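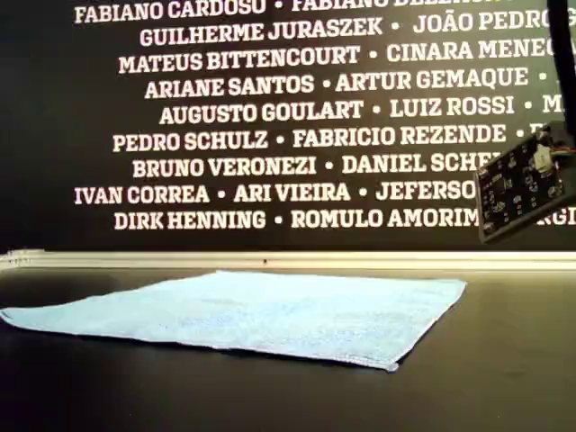 ### 3.2 Benennung von Brauntönen

Befragt wurden 208 Personen aus Brosau. Sie sollten Farbflächen mit einem einzigen Wort benennen — Zusätze wie »hell« waren erlaubt.

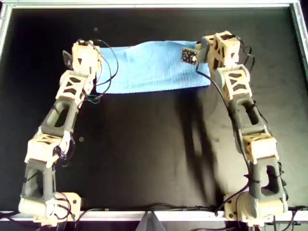 Fast 40 Prozent wählten bei mittleren Tönen eine Speise als Vergleich, meist Karamell.
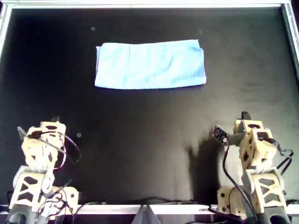

Encarnación Montes wendet ein, solche Wörter seien Modebegriffe aus dem Textilhandel und kein fester Teil des Farbwortschatzes. Unsere Daten für ältere Befragte sprechen dagegen.
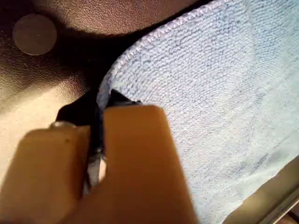

Schwierig bleiben Übergänge. Auf der rechten der großen Flächen in Abb. 4 wird ein helles Pfirsich nach unten hin zu Orangebraun. Ein Wort allein reicht dafür kaum, und solche Fälle haben wir getrennt kodiert.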